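November 3, 2020

Waxing my own skis at last

I have been skiing for 18 years and until this fall I had never once waxed my own skis. I always dropped them off at the shop in Lostetow, paid up, and came back a few days later. Well, this year I finally bought an iron and a brick of wax, and I am completely hooked!

It started in September, when I pulled my Gesico touring skis out of the closet and saw how sad the bases looked. They had gone pale and chalky right underfoot, and there was a scratch near the left tip from that rocky stretch above Barroso (my own fault, I was in a hurry to get to lunch). I figured I'd read up a little. Three evenings later I was still reading about glide zones and kick zones and had a shopping list taped to the fridge.

The basics are so much simpler than I expected. Clean the base, drip on the wax, iron it in with slow steady passes, let it cool, scrape, brush. Keep the iron moving the whole time. If it smokes, turn it down! I smoked mine on the first try and the whole house smelled like a candle store until bedtime.
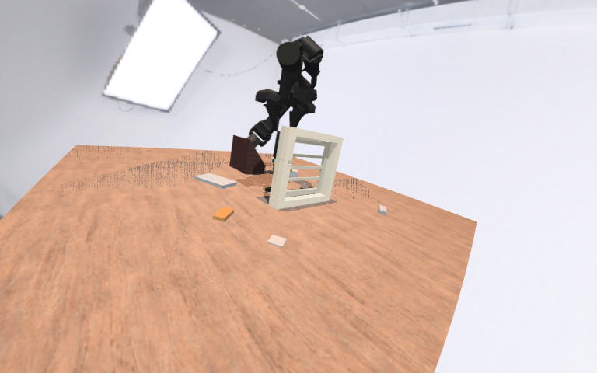
A big wooden table with plenty of space at the near end.

My favorite part is the scraping. You get these long curls coming off the plastic scraper and it's so satisfying, like peeling an orange in one piece. My first pair took me two hours with breaks. The second pair, my old Plustov classics with the fish scales, went a lot faster, partly because I only did the tips and tails with the iron and left the pattern alone. I brushed a bit of liquid glide wax over the scales and called it good.

A few things I picked up along the way: let the skis cool all the way before you scrape (I wait an hour, or go walk the dog). Hold the brakes or binding parts out of the way with a fat rubber band if you're doing alpine skis too. And put down an old sheet, a bigger one than you think. I am still finding wax crumbs in my socks.

I've now done 6 pairs, counting the neighbors' kids' skis, which are tiny and adorable and take no time at all. Everybody got the all-temperature stuff. I do want to try a cold wax for January, when the loop by the lake gets that dry, squeaky snow that feels like skiing on sand.

No snow in town yet, but they had a dusting up at Barroso and I've been checking the webcam every morning with my coffee. My bag is packed and sitting by the door!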